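Re: [melumthorpe-seeds] Drying and storing pole beans
November 29, 2005

> I have a good crop of Wernska this year, most of it still in the
> pods, hanging in the garage. Last winter I put my seed away in a
> jar and by June it had a gray fuzz on it and had to be thrown out.
> I don't want to do that again. How dry is dry enough? Also I grew
> them one row over from Sakora, and a few of the pods have seed in
> them that is not the usual color. Do I keep those or toss them?
> And is it worth freezing any of it?

I have grown Wernska for several seasons and lost a jar the same way, so I'll take your questions in order. Others on the list may do it differently.

1. Drying

The garage is fine for the first few weeks but it won't finish the job at this time of year. Outside air is damp and the beans take it back up overnight. Bring the pods indoors, shell them, and spread the beans one layer deep on window screen or a baking sheet. A spare room with the door open works. Keep them off the radiator and away from the woodstove. Anything over 95 degrees starts to hurt germination.

Give them three weeks indoors and stir them when you walk by. For a test, put a few beans on concrete and hit them with a hammer. A dry bean shatters. One that mashes or flattens needs more time. The fingernail test people mention works on small beans, but Wernska has a hard coat and will feel dry a good while before the middle is.

My crop this year came to 145 ounces shelled and I weighed it again after the three weeks indoors. It had dropped nine ounces, and I would have called it dry when I started.

2. Sorting

Do this before anything goes in a jar. Take out splits, anything with a pinhole, anything wrinkled, and anything stained from the pod. Stained beans usually sprout but I eat those and don't trade them.

For the off-color seed, don't toss it and don't mix it back in. Beans mostly pollinate themselves, but bees do make crosses now and then, and one row over is close. Keep in mind that a cross made this summer would not usually change the coat on this summer's seed. The coat comes from the mother plant. So if you have pods with odd color now, either the cross was made last year or the seed you planted was mixed. Put each odd type in its own cup as you go, with a slip of paper saying which plant it came from if you know. 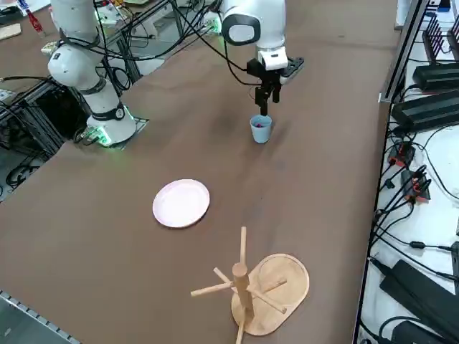

3. Weevils

You didn't ask, but if you saw any pinholes you have them. Once the beans pass the hammer test, seal them in a jar and put the jar in a chest freezer for a week. Five days is probably enough. Let the jar come all the way back to room temperature before you open it, or water will condense on the seed and you are back where you started. Don't freeze beans that failed the hammer test. The water in them will kill the seed.

4. Storage

Glass with a good rubber seal. I use canning jars and reuse the lids for this. Plastic bags are no good for more than a month or two - they leak air slowly and mice go right through them. I keep the jars on the floor of a north closet and open them once, in spring.

For long storage, leave a jar in the freezer after the weevil treatment. I pulled one out last winter that had been in there six years and planted 284 seeds from it in June. 82 percent came up. The same lot kept in the closet was down to about half by then.

5. Growing out the odd ones

If you have the room, plant the off-color seed at the far end of the garden next year and see what the plants do. If the pods and seeds all match, you may just have picked up a stray variety. If they come out every which way, it was a cross. I got a good soup bean that way, though it took four summers before it settled down.

For anyone else reading, I have Wernska to trade, and a smaller amount of Bukhari, the brown one with the white eye. The packets are 20 seeds of either. I'd like to get Sakora from somebody who grows it well away from other pole beans. Write me off list, and please put the name of the bean in the subject line.

I'll be away for a week in the middle of the month, and anything that comes in then will go out when I get back.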